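Why Do Rooms Echo?

Clap your hands once in your bedroom. Now go and clap in the bathroom, or in a school gym if you can get into one when it is quiet. The clap is the same, but it sounds different each time. The room has changed it.

What sound is

Sound is a shaking of the air. When you clap, your hands squeeze the air between them very fast. That bit of air pushes the air next to it, which pushes the air next to that, and the push travels outward in every direction. When it reaches your ear, it moves a thin piece of skin called the eardrum. Your brain works out the rest.

Sound moves through air at around 1,100 feet in one second. That is fast, but much slower than light, so you see lightning before you hear the thunder.

What happens at a wall

A sound that reaches a wall can do three things. Part of it bounces back, part of it soaks in, and part of it goes through to the other side. How much goes where depends on what the wall is made of.

Hard, smooth things bounce sound well. Tile, glass, bare brick and polished stone are all good at it. Soft things with lots of tiny holes in them soak sound up. The air has to wriggle in and out of the holes, and the shaking gets used up as a very small amount of heat. Curtains, carpets, pillows and thick coats all do this. So do people. A full theater is less echoey than an empty one.

Echo or reverberation?

People say "echo" for two different things.

A true echo is a sound you hear again, by itself, after a gap. You need a big distance for this. If you stand 50 feet from a wall, your shout has to go there and back, which is 100 feet. It returns in a bit less than a tenth of a second, and your ear can just about tell the two sounds apart. From farther away the gap is longer and the echo is easier to hear.

Reverberation (say it like this: ree-ver-ber-AY-shun) is what you get indoors. The walls are closer, so the bounces come back too quickly to hear one by one. They blur together into a sort of tail on the end of the sound. In a bedroom the tail is very short. In a large stone church it may last 7 seconds or more.

Tables bounce sound too

Walls, floors and ceilings do most of the bouncing, but furniture joins in. A large flat tabletop sends voices back up toward the people sitting at it. In a meeting room with a long table, a person at the far end can be hard to follow, as each word is mixed with leftovers of the word before.

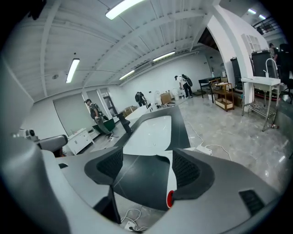
A long table with a glossy white top.

Holger Solheim worked on the sound of school buildings for 11 years. One of his jobs was the lunchroom at Semell School, where the noise was so bad that children shouted to the person beside them. When everyone shouts, the room gets louder, and then everyone has to shout more. He had soft panels hung from the ceiling and thick felt put on the back wall. The lunchroom opened again in September with the same tables and the same children. Teachers said they could hear the bell.

Is an echo always bad?

No. Singers often like a room with a long tail, because the notes run together and sound fuller. The Prullier Hall in the town of Tanguy has heavy curtains that can be pulled across its side walls. They are left open for a choir and closed for a talk. Speech needs a short tail so that each word is clear.

Bats use echoes to find insects in the dark. Ships use them to measure how deep the water is.

Try it yourself

You will need: 2 cardboard tubes, a ticking clock or watch, a dinner plate, a folded towel, and a friend.

Lay the tubes on a table so they make a V shape, with the point of the V near a wall. Leave a small gap at the point. Put the clock at the open end of one tube and your ear at the open end of the other.

Ask your friend to hold the plate upright just past the point of the V. Listen for the ticking. Then swap the plate for the towel and listen again. Which one sends more of the sound to your ear?

Try a book, a sponge and a sweater as well, and write down what you hear for each.

Words to know

Absorb: to soak up.
Eardrum: the thin skin inside your ear that moves when sound reaches it.
Reflect: to bounce back.
Reverberation: many quick bounces of sound blurred together.

Page last checked 2/21/24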